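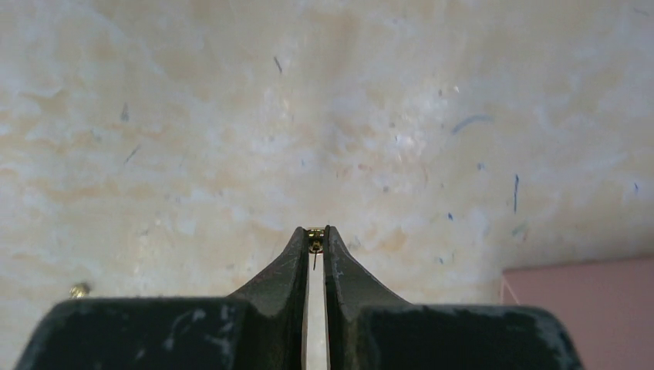 Ticket: Second floor printer prints Friday's payroll summary, every day, to everyone
Opened by: Noman Kiani, Accounts
Site: Gorthorpe
Opened: 7 Sep 2018
Priority: High (set by requester), Normal (set by desk), High (set by requester again)
Status: Resolved

Original report

The printer by the kitchen, the one labeled CHEEMA-2, has started printing a payroll summary in the middle of other people's jobs. I sent a two-page invoice and got my two pages with a payroll summary tucked in between, like a pressed flower. It is always the same summary. I have collected a stack of them because I did not feel I should leave them lying on the tray. Please advise where to put the stack.

I have turned the printer off and on. I have also turned it off and on while holding the green button, which someone in Sales swears by. It printed a configuration page and then the payroll summary.

Desk, first reply

Thanks, Noman. Shredder for the stack, please, the locked bin by reception if the shredder is full. Could you tell us:

Does it happen when you print from the browser as well as from Rukeo?
Does it happen on a job sent from someone else's machine?
Is there anything in the queue when you open it?

Noman Kiani

Yes, yes, and no. The queue is empty. It has the look of a queue that has never done anything wrong in its life.

The shredder is full.

Desk

Cleared the spooler on the print server and restarted the service. Queue confirmed empty at our end. Please send a test page.

Noman Kiani

Test page came out beautifully. Payroll summary came out behind it.

Desk

Understood. We've deleted CHEEMA-2 from the server and added it back with the current driver. Everyone on the second floor will need to log out and in again to pick it up. We have set the default to double-sided while we were in there.

Noman Kiani

I logged out and in. The payroll summary is now double-sided. I suppose that counts as progress on paper costs.

A further question from my colleagues, which I pass along without endorsing it: can the printer be haunted by the previous payroll system? The summary carries the old Dredach header, and we stopped using Dredach in June.

Desk

That helps more than you might think. Could you read us the small line at the bottom left of the summary? There should be a job name and a number.

Noman Kiani

It says DREDACH NIGHTLY and then 3 of 400.

I would like to draw your attention to the 400.

Desk

Noted. Please don't print anything for the moment. Escalating to second line.

Second line, working notes

Printer has its own internal disk with a stored jobs feature. Nothing shows in the server queue because the server handed these over long ago and considers the matter closed. Front panel menu is set to hide stored jobs without a PIN. PIN is unknown. Tried the factory default, then the one written on masking tape under the paper drawer, which worked.

Stored jobs list shows one entry, DREDACH NIGHTLY, 400 copies, status "held, release on activity." So each time someone prints, the printer wakes up, remembers its obligations, and releases another copy.

Checked the old Dredach server. It's supposed to be switched off and it is switched off, so nothing new is coming in. What we have is a single job, sent once, with the copy count typed into the wrong box. The box beside it is for the retention period in days. My guess is someone wanted the report kept for 400 days and asked for it 400 times.

Tried deleting from the panel. Panel says "Job in use." Tried deleting from the printer's web page. Web page says "Deleted" and then shows it again on refresh. Rebooted with the network cable out. Same.

Firmware is several versions behind. The release notes for the next one up include the line "Stored jobs may now be deleted," which I have read several times. Updating tonight after hours.

Second line, next update

First attempt at the firmware stopped at 100 percent and sat there. Left it alone and got a coffee. It finished on its own and rebooted to the correct version, in Portuguese. Changed the language back.

Deleted DREDACH NIGHTLY from the panel. Gone after refresh, gone after reboot. Erased the stored jobs area on the disk as well and turned the feature off. New PIN is in the password vault. Masking tape is in the bin.

Sent ten test jobs of mixed sizes from two machines. Ten came out with nothing between them.

Desk

Noman, could you confirm from your side? You're clear to print again.

Noman Kiani

Printed the month-end invoices this morning. They were only invoices. I kept checking behind them out of habit.

Two small things. The printer now asks for A4 every time, and we have only ever had Letter. Also the sleep light blinks.

Desk

Paper size went back to default with the firmware. Set to Letter on the server and at the panel. The blinking is normal on this version, and there's no setting to turn it off that we can find.

Noman Kiani

Letter is fine now. I've put a sticky note over the light.

Please close. The locked bin by reception is also full, should I open a separate ticket for that?

Desk

Yes please, under Facilities. Closing this one.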